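# Das untere Fach

Der Kühlschrank in der Wohnung in Tolby war silbergrau und stand rechts neben dem weißen Tisch. Zwischen Tischkante und Gehäuse blieb gerade Platz für eine Hand. Die untere Tür ließ sich vollständig öffnen, wenn vorher der Stuhl weggestellt wurde. Darcy Fortin stellte den Stuhl in den Flur, öffnete die Tür und notierte die Uhrzeit.

Die Übergabe war auf den 13. Juni 2021 festgelegt. Die Hausverwaltung Mestis hatte ein Formblatt geschickt, auf dem Küchengeräte in drei Zuständen vorkamen: leer und trocken, leer und feucht, nicht leer. Für den dritten Zustand wurde ein Teil der Kaution einbehalten. Die Kaution betrug 2.000, eingezahlt von Þórarinn Vestergaard, der seit September nicht mehr in der Wohnung lebte und der Darcy den Schlüssel in einem wattierten Umschlag geschickt hatte. Ein Brief lag nicht dabei. Auf der Rückseite des Umschlags stand: »Unten klemmt es. Erst anheben, dann ziehen.«

Sie zog zuerst. Die Schublade bewegte sich ein Stück und blieb dann stehen. Sie hob die Front an, bis die Führung frei lag, und zog noch einmal. Nun kam die Schublade heraus, schräg, mit einem Geräusch von Kunststoff auf Kunststoff.

Darin lagen Flaschen mit Tee.

Die Etiketten waren abgelöst, sauber, ohne Klebereste. Þórarinn hatte das immer so gemacht. Er kochte den Tee abends, ließ ihn im Topf abkühlen und füllte ihn durch einen Trichter um. Die Flasche spülte er vorher heiß aus und schraubte sie zum Schluss nur so fest zu, dass man sie mit zwei Fingern öffnen konnte. Darcy hatte ihm einmal gesagt, eine Kanne erfülle denselben Zweck. Er hatte geantwortet, eine Kanne könne man nicht legen.

Sie rief Mestis an. Am Apparat war Sheldon Vachon.

»Wie definieren Sie leer?«, fragte sie.

»Kein Inhalt.«

»Auch keine Getränke?«

»Getränke sind Inhalt.«

»Und wenn der Nachmieter sie übernimmt?«

Er blätterte. Der Nachmieter hieß Vernon Caron und hatte laut Akte den Tisch und den Kühlschrank übernommen, beides ohne Aufpreis. Von Tee stand dort nichts. Eine Übernahme von Lebensmitteln sei formlos möglich, müsse aber vor der Abnahme schriftlich vorliegen. Die Abnahme beginne in 90 Minuten.

Darcy bedankte sich und legte auf. Sie prüfte den Abfluss der Spüle. Er war frei. Sie nahm eine Flasche aus der Schublade, hielt sie gegen das Fenster und kippte sie. Der Tee war klar. Am Boden setzte sich nichts ab. Sie öffnete den Verschluss, roch daran und schloss ihn wieder. Der Geruch war der von Schwarztee mit etwas Rauch, einer Sorte, die Þórarinn lose bei Wenus am Hafen gekauft hatte, immer in derselben Dose, die er dort nachfüllen ließ.

Nach ihrer Rechnung hätte der Tee verdorben sein müssen. Die Wohnung war seit dem Auszug verschlossen, der Stromzähler jedoch weitergelaufen. Sie verglich den Stand mit dem Übergabeprotokoll des Vorjahres und fand einen Verbrauch, der zum Gerät passte. Das erklärte die Kälte. Den Tee erklärte es nicht.

Sie setzte sich auf den Boden und las den Umschlag noch einmal. Der Poststempel war verwischt, der Ort nicht zu entziffern. Mackenzie Sandhu aus dem Erdgeschoss hatte ihr beim Hereinkommen gesagt, oben sei im Winter gelegentlich Wasser gelaufen, abends, nie lange. Darcy hatte das für eine Auskunft über die Leitungen gehalten und in die Spalte »Sanitär« eingetragen. Sie strich den Eintrag nicht, sondern setzte ein Fragezeichen dahinter.

Im Schrank über der Spüle stand der Trichter. Er war innen feucht.

Sie stellte ihn zurück, mit der Öffnung nach unten, so wie er gestanden hatte. Dann füllte sie das Formblatt weiter aus. Herd: funktionsfähig, leichte Gebrauchsspuren. Tisch: weiß, Kanten unbeschädigt, Ecke zum Kühlschrank hin abgerundet. Fensterdichtung: spröde. Kühlschrank, oberes Fach: leer und trocken. Beim unteren Fach setzte sie den Stift an und nahm ihn wieder weg.

Vernon Caron kam zu früh. Er trug einen Karton mit der Aufschrift »Obi« und suchte eine Fläche, auf der er ihn abstellen konnte. Er stellte ihn in den Flur auf den Stuhl. Darcy fragte ihn, ob er Tee trinke.

»Kalt?«

»Er ist kalt.«

»Von wem ist der?«

»Vom Vormieter. Sie müssten unterschreiben.«

Caron las den Satz, den sie auf die Rückseite des Formblatts geschrieben hatte. Er fragte, ob die Flaschen pfandpflichtig seien. Sie sagte, ohne Etikett nehme sie kein Automat. Er unterschrieb mit ihrem Stift, gab ihn zurück und fragte nach dem Kellerschlüssel, der an einem Haken neben der Wohnungstür hing.

Darcy kreuzte »nicht leer« an und verwies auf die Rückseite. In das Feld für Bemerkungen schrieb sie: »Schublade unten schwergängig. Erst anheben, dann ziehen.« Danach las sie den Stromzähler ein zweites Mal ab, trug den Wert ein und ließ die Schublade offen, damit Vachon sie bei der Abnahme sehen konnte.

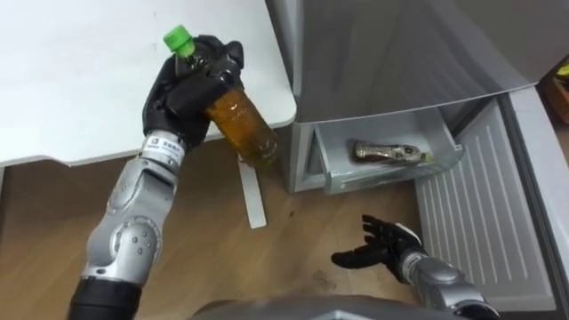
*Flasche mit grünem Schraubverschluss, Kühlschrank mit geöffnetem unterem Fach.*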